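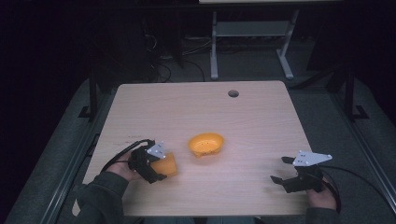 Notes for Unit 6: what we saw at the Irbridge open day

Okay, I promised I'd write this up while it was fresh, so these are my own notes plus the bits I want you to hang on to for the lab. If you missed the trip (it was a long bus ride, I get it), read this before you start your worksheet.

The demo most of you crowded around was the one with a person working a pair of hand-held grippers, one per hand. The job was tabletop stuff, cups and bowls. Sounds dull, and then you try it and find out how much your fingertips normally do for you! I had a go after lunch and chased a cup across the table for a good minute.

The Vostameo people told us they had 864 recorded runs so far, and that 202 of them got thrown out. I asked why. Mostly the boring reasons — a hand drifting out of view, a cable snagging, someone stopping to scratch their nose. Write that ratio down, we'll use it in the lab when we talk about cleaning data.

Things I'd like you to think about:

How does the person decide which hand goes first? Watch yourself clear a table tonight and see if you can even say.

A cup and a bowl want very different grips. Where would you put the jaws on each, and what happens if the bowl is lying at a tilt?

Cables. If you were setting up this bench, where would you run them?

The afternoon talk on the Shakya arm went fast, so I've put my slides in the course folder. Skip the math on the last two — it won't be on anything. The Estero reading is still due in November, same as before, and yes, you can work in pairs.

Last updated: November

Print this page | E-mail this page

Contact the course office | Copyright Irbridge | Back to top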